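Painting a chest of drawers: do I really have to sand it first?

tineke_p
Started 7 December 2019

Hello all, I've got an old pine chest of drawers from my aunt and I want it grey for the spare room. I bought a tin of Trasel eggshell on offer and the bloke in the shop said just slap it on. My sister says I'll regret it for ever if I don't sand. It's got some sort of orangey varnish on it and I've got a free week in February to get it done. What would you do?
Tineke

muralithampi
Sand it! Doesn't need to be down to bare wood, just knock the shine off with 80 grit, then something finer, wipe it down, prime, two coats. I did a wardrobe without sanding once (I was young and had a bus to catch) and it came off in strips like sunburn.

Nusrat H
I'm going to disagree with Murali, sorry. I've done loads of bits for the house and I haven't sanded one of them in years. A good scrub with sugar soap, a proper stain-blocking primer and off you go. 80 grit on soft pine leaves scratches you'll see through the paint as well, I wouldn't go near it with that.

The thing I'd worry about is the top. Sides and drawer fronts hardly get touched, but the top has stuff dumped on it every day and eggshell does mark. Mine are all a bit scuffed by now and I'm fine with that, but some people aren't. 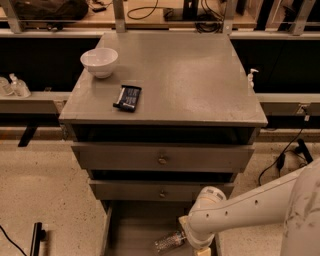 tineke_p
Thanks both! So how long should I leave the paint before I put things on top?

Nusrat H
Give it a good fortnight if you can bear it. It'll feel dry the same evening but it stays soft underneath, and anything heavy will stick and take a ring of paint away with it.

valdemar.l
Fortnight is about right, I'd go three weeks in a cold room. And put a clear varnish on the top only, matt, water based. Two thin coats. Don't use an oil one over grey, it yellows something horrible. Ask me about my hallway.

muralithampi
Fair point on the 80, I was thinking of my wardrobe, which was like a bowling alley. Go finer on pine. But I'm not budging on sanding, an hour's work and you can stop worrying. Sugar soap doesn't give the primer anything to grip.

Nusrat H
The primer IS the grip, Murali. We've had this one before.

anjana_l
Can I add, take the drawers out and don't paint the runners or the inside edges. I did and had to plane 13 of them in my mum's sewing cabinet before they'd shut.

tineke_p
Oh no, 13! Right, I'm going for a light sand AND the sugar soap so you're all equally cross with me. Does anyone know if knots need doing separately? There's a big one on the bottom drawer.

valdemar.l
Knotting solution, two dabs, let it dry, then prime over.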